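Project diary, Lorano manipulation study
Entry for the second collection block, June

The team assembled at the Galtstead rooms shortly before nine. Triin Laur opened the session by reading the revised protocol aloud, and the operators signed the consent and safety sheets before any equipment was handed out. The purpose of the block is to establish whether demonstrations recorded with hand-held grippers, with no robot present during recording, can train a policy to the same standard as demonstrations recorded by teleoperation. The first block left that question open. Its recordings were sound in themselves, but the gripper poses drifted during long reaches and a portion of the material had to be set aside.

The principal change since then concerns how the pose of each gripper is recovered. In the first block the estimate relied on the wrist cameras alone. It now combines those with the view from the head-mounted camera, which tracks the printed markers on the cube at the base of each gripper. Réka Balogh completed the calibration routine in the forenoon. It requires the operator to stand still, look down, and hold both grippers open in front of the body while the software settles on a common origin.

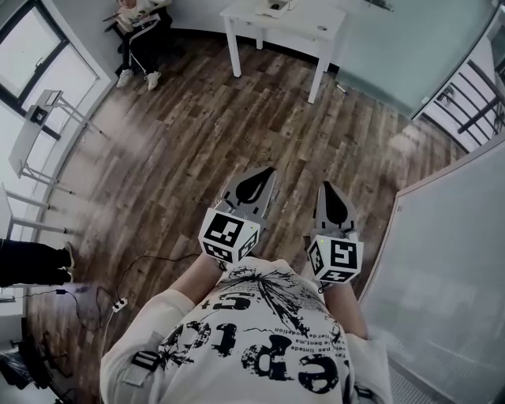
Calibration was repeated at the start of every set and again after each break. The protocol had asked for it only once per operator, and Ms Laur has agreed that the written version should be amended to match our practice. The added time is modest and the operators raised no objection.

The target for the block is 2000 demonstrations across 4 tasks: folding a cloth, transferring a cup between hands, opening a zippered pouch and stacking bowls. We recorded 200 today, all of them cup transfers. Of these, 41 were flagged by the automatic check, chiefly because one cube had turned away from the head camera at the moment of transfer. This was the weakness Dr. Palaniappan predicted when the design was reviewed. I have asked that the flagged recordings be retained and labelled, as they will be of value when we compare the two methods of pose recovery.

A trial policy from the first block was run on the Drosov arms in the early afternoon. It approached the cup reliably but closed the second hand too early on several attempts. Ms Balogh attributes the fault to a timing offset between the left and right streams. I am inclined to agree, although the logs must be examined before the matter is recorded as settled.

Operators reported some fatigue in the forearms by three o'clock. Sets will be shortened from tomorrow and the order of tasks rotated, so that the bowls do not always fall at the end of the day. Ms Laur will circulate the amended schedule this evening.

Outstanding: spare markers to be printed on the matte stock; timing logs to Ms Balogh; storage quota on the Lorano server to be increased before the cloth folding begins.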